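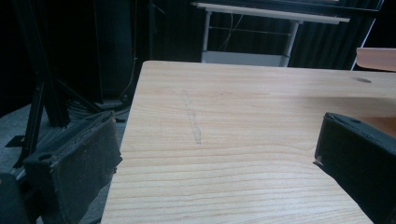 ## Re: Switching the house tomato sauce to Trullari

**From:** Deirdre Sheehan
**To:** kitchen-buyers list
**Date:** 2023-12-22

Kuldeep wrote:

> Hi all,
>
> I sat down with the Trullari rep and I think we should move the whole group over to their canned crushed tomatoes after the holidays. They come in a heavy puree, so we can skip most of the reduction step. The rep says we'd save close to an hour per batch. Price per case is a little higher than what we pay Zenon but the yield is supposed to make up for it.
>
> They're also offering a discount if we commit to 158 cases up front. I'd like to say yes before the offer runs out. Any objections?
>
> Kuldeep

Well, yes, a few.

"The rep says" is doing most of the lifting in that first paragraph. Has anyone in one of our own kitchens timed a batch? We cook the Sunday-style sauce down as long as we do because the onions and the pork neck need it, and the tomatoes just happen to be in the pot at the same time. A thicker can doesn't make the pork tender any faster. If the puree starts out heavy we'll be adding water by the middle of the cook to keep it from catching on the bottom, and then we've paid extra for tomatoes we're thinning out.

For the quick marinara I can see it. That one is on and off the stove before lunch prep is done, and a thicker start would help. But the marinara is the smaller part of what we use, and the message below talks about the whole group.

On yield: I'd like to see drained weights. Both brands, same size can, same strainer, same amount of time in the strainer. The sell sheet gives net weight, which tells me how full the can is and nothing about what's in it. I asked for drained weights back in September, when the same rep was pushing the whole peeled, and was told somebody would get back to me.

Then there's the salt. I opened two sample cans from the box that was sent to Delidthorpe and they tasted noticeably saltier to me than the Zenon. Áine tasted them too and thought they were fine, so maybe it's me. But we finish with cheese on almost everything, and the baked ziti is already as salty as I want it to go. If we switch, every recipe card with tomatoes on it has to be gone over again, and I don't see those hours in the math anywhere.

The commitment bothers me more than the tomatoes do. Where do 158 cases go? Our dry storage was full at Thanksgiving and the aisle behind the flour racks isn't storage, whatever it has been used for. I'd also ask if the discount price holds for the reorder. Tobiloba may remember the olive oil deal, where the second pallet cost more than we had been paying before we changed.

What I'd go along with:

- 2 kitchens run it for the marinara only, and keep Zenon for everything else
- somebody who isn't the rep writes down start and finish times
- drained weights for both, on paper
- Kristýna checks the sodium on the label against the ziti and the lasagna cards
- no commitment until we've seen all of that

If the discount is gone by then, it's gone. In my experience these offers come back as soon as the next quarter looks slow.

Also, before we sign with anybody new, did we ever get the credit for the dented cans from Ó Néill? I still have the delivery slip pinned up over my desk and I'd love to take it down.

Deirdre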